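Looking after the grippers at Ikemholm 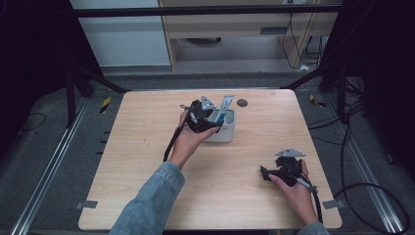
I promised last time that I'd write something about upkeep, and then three of you asked the same question about finger wear, so I'd better keep my word! We run the hand-held grippers at the Ikemholm bench most of the day now, and by the end of October the pair had gone through 1,119 recordings. They're tough little things, but they do need a bit of love.

The fingers come first. I wipe the joints with a dry cloth every 50 recordings and open and close each one slowly by hand, feeling for grit. If it catches anywhere, I stop and take the pin out. Please don't spray anything in there - I did that in March and spent an entire afternoon cleaning gunk out of the left one.

Next, the plates on top. Ours like to creep. The screws loosen a tiny bit at a time and you won't feel it in your hand, but the numbers drift and then everyone blames the software. (Sorry, Reijo.) Reijo Lehtinen drew a pencil line across the plate and the body so we can spot a shift at a glance, and I check it before the first run every morning. If the lines don't meet, tighten, recalibrate, and redo whatever you recorded since the last good check. Yes, all of it.

Cables are my real headache. Both grippers are wired, and the cable always goes at the same spot, right where it bends past the wrist. We lost one at recording 225 and the next at 244, which was a pretty miserable week. Recep Bilgin came over from Grondton and showed me how to leave a wide, lazy loop there, with the tie well back from the plug. We haven't lost one since. Spares come from Peltonen, and I keep two in the drawer.

I've written all this up as a one-page checklist, and Recep is trying it on the Omum cell before we print it. If your setup has a part that always works loose, send me a note and I'll add a line for it. The loan box of hex keys is also back, minus the smallest one, so if it's in your pocket I'd love to see it again!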